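4.3 Failures during the hanging task

The remaining failures are harder to put in one class. In the folding and sorting tasks a failed attempt usually ended in a state the policy had seen before, with a garment in a heap and both arms free, and the operator only had to press resume. In the hanging task this was often not the case. A hanger that slips, or a garment that goes on by one shoulder only, leaves the workspace in a state that few demonstrations cover, and the policy tends to make it worse.

We logged every attempt at the Sirndale cell over one collection period in September. The log holds 2242 attempts with the bimanual policy described in Section 3.2. An attempt was counted as stopped if the operator pressed the pause button, if the arm controller reported a fault, or if the torque limit on any joint was exceeded for longer than the allowed time. Attempts that ended with a dropped garment but no stop are treated in Section 4.2 and are left out here.

Two of the authors (Policarpio and Bawa) read the operator notes for each stop and labeled the cause separately. Where they disagreed, a third author (Modise) read the note and watched the recording. The most common disagreement was between "hanger displaced" and "garment caught," as one often leads to the other. We kept the label for whichever came first in the recording.

Hanger displaced. The left arm normally handles the hanger while the right arm picks up the garment. If the left gripper closes too early on the approach, the fingertips strike the shoulder of the hanger and tip it. The policy has no separate notion of a hanger that is out of place. It continues to the next part of the motion and closes on whatever is between the fingers, which may be the hanger, the cloth behind it, or nothing. Figure 4 shows the cell with a hanger lying at an angle across the lower part of a pink garment, with its hook end down and near the left gripper, while the right gripper holds part of a dark olive-gray garment at the center of the mat. Two empty hangers are still on the right half of the rack.

The trouble with a hanger in this position is the hook. When it points down it can catch in the weave of a loose knit, and on one attempt it caught in the gap between the gripper finger and its mount. The left arm then lifted the hanger, the garment and one end of the rack together. The torque limit stopped the arm, but only after the rack had come off the mat. The operator supported the rack by hand and released the gripper from the console. There was no injury and no damage to the arm. One side post of the rack was cracked near the base and the rack was replaced. 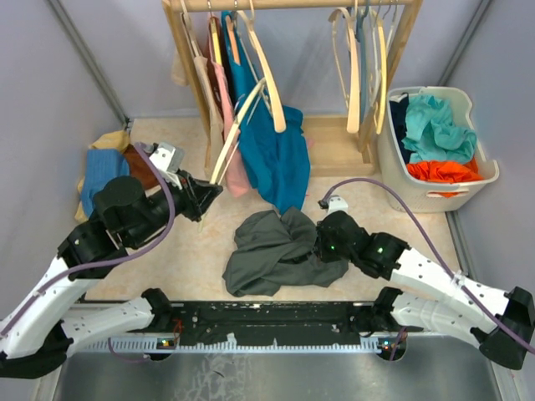

Figure 4. The hanging task at the Sirndale cell. Garments waiting to be handled lie against the left wall and in the white basket at the upper right.

4.4 Cable snags and the Thursday stop

The most serious event in the log was not caused by the policy. Each gripper carries a small sensor module, and the cable from the module runs back along the arm. Close to the gripper the cable needs some slack so that the wrist can turn through its full range. With too little slack the connector is pulled at the end of the range. With too much, the loop stands away from the arm and can reach over things in the workspace.

On a Thursday afternoon the right arm moved across the mat toward the basket to take the next garment. The slack loop passed over the corner of the basket and stayed there. When the arm drew back, the basket moved with it and turned on its side. The policy received normal images from the fixed camera and normal joint readings, and the load on the joints stayed well under the torque limit, as a basket of clothes weighs little. The arm went on to the hanging motion with the basket in tow. The operator, who was writing a note on the previous attempt, looked up after 14 seconds and pressed pause.

By then the connector had been pulled partly out of the sensor module. The module did not report a disconnect. It kept returning its last valid reading, and the driver passed this reading on without a warning. When the operator cleared the basket and pressed resume, the gripper closed on a folded shirt with a force value that no longer changed. It kept closing until the motor current limit was reached. The fabric was marked but the fingers were not bent.

Dizon repeated the fault the next morning with the arms held still and the connector pulled out by hand. The driver returned the stale reading for as long as the process was left running. We then found the same behavior in the copy of the driver used at the Nidmont cell, where it had not caused a stop. We cannot say how many earlier recordings from either cell contain stale readings. A check for runs of identical values removed 16 recordings from the training set, but a gripper at rest can also give identical values for a short time, so the check may have removed good data and may have missed bad data.

4.5 Changes made to the cell

The following changes were made before collection started again.

The driver now attaches a time stamp from the module itself to every reading. If the time stamp does not advance for 15 control cycles, both arms are stopped and the operator has to confirm the restart at the cell. Restart from the remote console has been turned off for this fault.

The cable clips were moved closer to the wrist and the free length was set with the wrist at the end of its range. This made the loop smaller but did not remove it. The operator now looks at both loops before the first attempt of each session and after any stop.

The rack base is clamped to the floor of the cell through the mat. With the rack clamped, a caught hook leads to a torque stop earlier in the lift, before the load can be shared with the rack. In bench trials the hook sometimes straightened before the limit was reached, and the hanger came free. We count this as acceptable for wooden hangers with thin hooks and have not tested it with others.

We also added a per-phase torque limit, with a lower value while the left arm is near the rack. The first value we chose was too low and stopped the arm on heavy coats, so it was raised after a day of use. Dela Peña's measurements of the load for each garment class are given in the appendix.

We did not change the policy. Demonstrations of recovery from a tilted hanger are being collected at Nidmont, but the operators there report that it is hard to place the hanger in the poses that occur by accident, and the set is still too small to train on. Until it is larger, the instruction to operators is to pause the attempt, wait until both arms have stopped, and put the hanger back on the rail by hand.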